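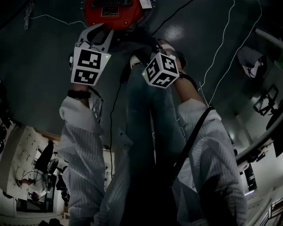

White cables, black cables, dark floor.

Skitness
Home | Archive | Rooms | Contact

2023-05-06

I own a label maker. I mention it so you'll understand what kind of person has been beaten by the cables in the big room at Kasteck.

When we moved in last August I announced a system. Black cables would live in one drawer and white cables in the other, and anything on the floor at the end of the day would go into whichever drawer matched. It was a good system and it lasted until lunch. The floor is dark gray and shiny, so a black cable on it is more of a rumor, and you find it with your foot. The white ones show up beautifully. There's one lying there with its end in a little coil, as if it had been partway through putting itself away and thought better of it.

I've tried Velcro ties. I bought a bag of 36 at the hardware place in Iltau, and I can now account for two of them, one of which is holding my lunch bag shut. I've also tried asking nicely, by email, with a diagram. 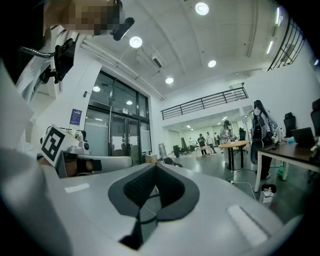
Furniture was supposed to be the easy half of the move. I wanted the sofa from the Kao showroom, the green one with arms you could rest a plate on, and I lost that argument to the budget and to everyone else. So we have the low gray one in front of the glass doors, with a small cardboard box on the floor by its right end. My position is that a box is not an end table. The opposing position is that it has had coffee on it since winter and nothing has fallen off. I also wanted the paper notices on the doors moved to a proper board, and I was told the doors were where people looked. People look at the doors to find the handle, but fine.

The label maker still gets some use. Both drawers are very clearly marked, and last week I opened the one that says WHITE and found a stapler and half a sandwich. I've ordered more ties. If anyone has a brand of floor clip that survives a broom, the comments are open.

36 shares | 2 comments | 2691 views
Older post | Newer post | Back to top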